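나무 식탁 관리, 자주 받는 질문

중고 식탁과 책상을 손봐서 쓰는 사람들이 자꾸 물어 오는 것들을 모았습니다. 광고를 받지 않고 제품도 팔지 않습니다. 8월에 한 번 고쳐 썼고, 예전 답과 달라진 곳이 있습니다. 특히 왁스 항목은 거의 새로 썼으니 옛날 글을 저장해 두신 분은 버리셔도 됩니다.

오일을 꼭 발라야 하나요?

식탁에 따라 다릅니다. 시중에 파는 식탁 상당수는 도막이 두꺼운 우레탄 계열로 마감되어 나옵니다. 그 위에 오일을 발라 봐야 스며들 데가 없고, 닦아 내지 않으면 먼지만 붙습니다. "나무는 숨을 쉬니까 영양을 줘야 한다"는 말을 매장에서 종종 듣는데, 베어서 말린 판재가 무엇을 먹는다는 것인지 저는 아직 설명을 들은 적이 없습니다. 나무는 습도에 따라 늘고 줄 뿐입니다.
오일 마감 식탁이라면 이야기가 다릅니다. 자주 닦는 자리부터 오일층이 닳고, 그 자리는 다시 발라 주는 게 맞습니다.

우리 집 식탁이 무슨 마감인지 어떻게 아나요?

눈에 안 띄는 곳, 이를테면 상판 밑면 가장자리에 물을 한 방울 떨어뜨리고 10분쯤 둬 보라는 조언이 흔합니다. 동그랗게 맺혀 있으면 도막, 색이 짙어지면 오일이나 무마감이라는 식이지요. 쓸 만한 방법이지만 너무 믿지는 마세요. 밑면은 아예 칠을 안 한 제품이 많아서 윗면과 결과가 다르게 나옵니다. 오일을 갓 바른 식탁도 물을 제법 튕겨 냅니다. 저라면 물방울을 보고, 손톱으로 살짝 긁어 보고, 빛에 비스듬히 비춰 본 다음 셋이 같은 답을 줄 때만 움직입니다. 설명서가 남아 있으면 그걸 먼저 보시고요.

Clulunero 왁스가 좋다던데 정말인가요?

냄새는 좋습니다. 바른 날 저녁에는 광도 납니다. 문제는 설명서에 적힌 "1년 보호"라는 문구인데, 매일 밥 먹고 행주질하는 식탁에서는 기대하지 않는 편이 낫습니다. 제 식탁에서는 26일째에 컵 자국이 다시 나기 시작했습니다. 식탁 하나, 집 하나에서 나온 결과니까 이것도 대단한 증거는 아닙니다. 다만 상자에 적힌 숫자도 어떤 조건에서 나왔는지 밝혀져 있지 않기는 마찬가지입니다.
장식장이나 책꽂이처럼 물이 안 닿는 가구에는 써도 무방합니다. 식탁용으로 사기에는 비쌉니다.

Clemeo 오일과 Birnmont 오일 중에 뭘 사야 하나요?

이 질문이 제일 많습니다. 두 제품을 같은 판재에 반씩 발라 창가에 두었는데, 한 계절이 지난 뒤 어느 쪽이 어느 쪽인지 뒷면 표시를 보고서야 알았습니다. Clemeo가 조금 묽어서 천에 묻히기 편하고, Birnmont는 뚜껑이 잘 굳어 붙습니다. 제가 찾은 차이는 거기까지입니다. 후기에 적힌 "깊은 색감"은 대개 젖은 나무를 찍은 사진에서 나온 말로 보입니다. 싼 쪽을 사세요. 작은 통으로요. 큰 통은 반쯤 쓰면 안에서 막이 생기기 시작합니다.

천연 오일이면 아이가 있는 집에서도 안전한가요?

"천연"이라는 말만으로는 알 수 없습니다. 천연 원료라고 크게 써 놓고 뒷면을 보면 건조제와 용제가 들어 있는 제품이 있습니다. 그게 꼭 위험하다는 뜻도 아니지만, 앞면만 보고 판단할 수는 없다는 이야기입니다. 성분표와 안전자료를 확인하고, 완전히 굳을 때까지 기다리세요. 손으로 만져 안 묻어나는 것과 다 굳은 것은 서로 다른 상태입니다. 견과류 알레르기가 있는 가족이 있다면 호두 기름 계열은 판매처에 따로 문의하시는 게 좋습니다. 답을 얼버무리는 판매처라면 다른 데서 사면 됩니다.
오일을 닦은 천은 뭉쳐서 버리지 마세요. 아마인유 계열은 마르면서 열이 나고, 구겨 놓은 천에서 불이 붙는 일이 실제로 있습니다. 펼쳐서 바깥에 말리거나 물에 담갔다가 버립니다. 이 항목만큼은 의심하지 말고 그대로 따라 주세요.

식용유를 발라도 되나요? 올리브유로 했다는 글을 봤어요.

올리브유는 굳지 않는 기름입니다. 처음 며칠은 예쁘고, 그다음부터 끈적이고, 여름이 오면 냄새가 납니다. 그런 글은 보통 바른 당일에 올라오고 석 달 뒤 소식은 없더군요. 이미 발랐다면 따뜻한 물에 중성세제를 아주 조금 풀어 꼭 짠 천으로 여러 번 닦고, 그래도 끈적이면 사포질까지 각오해야 합니다.

하얀 컵 자국은 마요네즈로 지워지나요?

가끔 됩니다. 도막 안에 갇힌 습기가 빠지면서 없어지는 자국이라 기름기 있는 것을 올려 두든 그냥 두든 옅어지는 경우가 있습니다. 저는 마요네즈를 올린 자국과 아무것도 하지 않은 자국을 나란히 두고 봤는데, 이튿날 둘 다 비슷하게 흐려져 있었습니다. 치약도 추천하지 않습니다. 연마제가 들어 있어서 자국과 함께 광도 지워집니다. 낮은 온도의 드라이어를 멀찍이서 쐬어 보고, 안 되면 하루 이틀 기다리세요. 검은 자국은 다른 문제입니다. 쇠와 물이 나무와 만나 생긴 얼룩이라 표면을 문질러서는 잘 안 없어집니다.

사포는 몇 방까지 써야 하나요?

180방으로 시작해서 240방에서 끝내면 식탁으로는 충분하다고 봅니다. 동호회 글을 보면 1000방, 2000방까지 올리는 분들이 있습니다. 만지면 매끈하긴 한데, 오일을 한 번 바르고 나면 차이가 많이 줄고 오히려 오일이 덜 먹는 수종도 있습니다. 방수보다 방향이 중요합니다. 결을 따라 밀어야 하고, 결이 비스듬한 판이면 손도 비스듬히 가야 합니다. 상판 모서리에 맞춰 반듯하게 밀다가 가로 스크래치를 잔뜩 낸 게 제 첫 식탁이었습니다. 무늬목인 줄 모르고 밀다가 속판이 드러난 경우도 보았습니다. 옆면을 먼저 확인하세요. 윗면의 결이 옆면으로 이어지지 않으면 일단 멈추는 게 좋습니다.

겨울에 상판이 갈라졌어요. 불량인가요?

불량일 수도, 집 탓일 수도 있습니다. 판매처는 십중팔구 집 탓이라고 하고, 산 사람은 불량이라고 합니다. 싸구려라도 좋으니 습도계를 하나 놓고 기록을 남기세요. 습도가 70퍼센트를 넘던 여름을 보내고 난방을 세게 트는 겨울로 들어가면 멀쩡한 원목도 움직입니다. 그 움직임을 받아 주도록 다리 철물의 나사 구멍을 길쭉하게 뚫어 놓았는지 보세요. 상판을 철물에 꽉 조여 놓아서 갈라졌다면 저는 제작 쪽 잘못이라고 생각합니다. 실금은 한 계절 두고 보면 다시 닫히기도 하니 겨울 한복판에 급히 메우지 않는 게 낫습니다.

코팅 업체를 부르는 건 어떤가요?

견적을 받아 본 적이 있습니다. 4인용 식탁 하나에 41만 원이었고, 상담하는 분이 "10년은 간다"고 했습니다. 10년 된 시공 사례를 보여 달라고 했더니 업체가 생긴 지 얼마 안 되었다고 하더군요. 필름이나 강화 코팅을 한번 올리면 부분 수리가 어려워지고, 뜯어낼 때 원래 마감까지 상할 수 있습니다. 꼭 맡기시겠다면 하자 보증의 범위를 종이로 받아 두세요. 뜨거운 냄비 자국이 포함되는지부터 물어보면 대화가 빨리 정리됩니다.

Benítez식 비누 마감이라는 건 뭔가요?

비누 조각을 물에 풀어 무마감 나무에 여러 번 문지르는 방식인데, 그 이름을 단 온라인 강좌 덕에 알려졌습니다. 비누 마감 자체는 오래된 방법이고 색이 누렇게 변하지 않는다는 점은 마음에 듭니다. 밝은 나무에 특히 어울립니다. 그렇지만 강좌에서 말하는 것처럼 손이 안 가는 마감은 결코 아닙니다. 김치 국물을 흘리면 바로 닦아도 남을 때가 있고, 주기적으로 다시 문질러야 합니다. 강좌료를 낼 만한 내용인지도 저는 잘 모르겠습니다. 비누 농도와 순서가 전부입니다.

매일 청소는 뭘로 하나요?

물에 적셔 꼭 짠 천으로 닦고 마른 천으로 한 번 더 닦습니다. 기름이 튀었으면 중성세제를 한 방울 씁니다. 물티슈는 제품마다 성분이 달라 단정하기 어렵지만, 오일 마감 식탁에서 매일 쓰다가 표면이 부옇게 됐다는 메일을 여러 번 받았습니다. 원목 전용 클리너는 아직 따로 살 이유를 못 찾았습니다. 찾게 되면 이 항목을 고치겠습니다.

답이 틀린 것 같은데요?

그럴 수 있습니다. 메일로 어떤 나무에 어떤 마감인지, 언제 무엇을 발랐는지 적어 보내 주세요. "써 보니 좋아요"만 있는 메일은 반영하기 어렵습니다. 답장은 보통 수요일에 몰아서 씁니다. 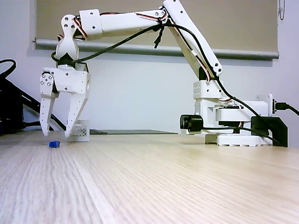 결이 비스듬히 지나가는 밝은색 나무 상판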